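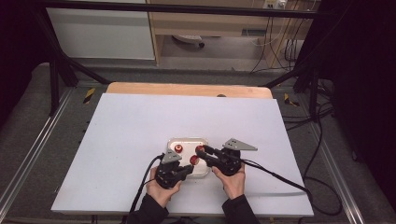

Rurnotum adds shallow tray to Fesness small-parts range

Fesness, 2022-10-27

Rurnotum has extended its Fesness range of bench trays with a small white rectangular model for sorting and presenting small parts. The tray has rounded corners and a slightly raised rim, and is supplied alone or with a flat white work board under the Rakena name.

The low rim keeps round items from rolling on to the bench while leaving them within reach from either side. Rounded corners allow the tray to be wiped out in one pass. The base is flat and carries no dividers. Users who need separate compartments should order the existing divided model, which remains in the catalogue.

The Rakena board is intended to lie flat on an ordinary table. It gives a plain, pale background against which coloured items such as red beads, caps and buttons can be picked out easily. No clamps or fixings are supplied. The board should be laid on a level top and checked for rocking before use.

Trial stock was issued to users of the Brondatard packing benches in May. Comments received during the trial led to 2 changes: the rim was lowered, and the underside was given a matt finish to reduce sliding on the board. Over the trial period 1,977 trays were issued, of which 7 were returned with marks to the rim. The moulding has since been altered at the corners.

Trays are packed in cartons of 200. Smaller quantities can be ordered with the board. Mixed cartons containing both the plain and divided models are not available at present.

Cleaning is by hand with warm water and mild detergent. Abrasive pads will dull the surface and are not recommended. Trays should be dried before stacking.

Orders are accepted through existing Rurnotum trade accounts. Data sheets for the tray and the board are available on request from the Rurnotum sales office.

Ends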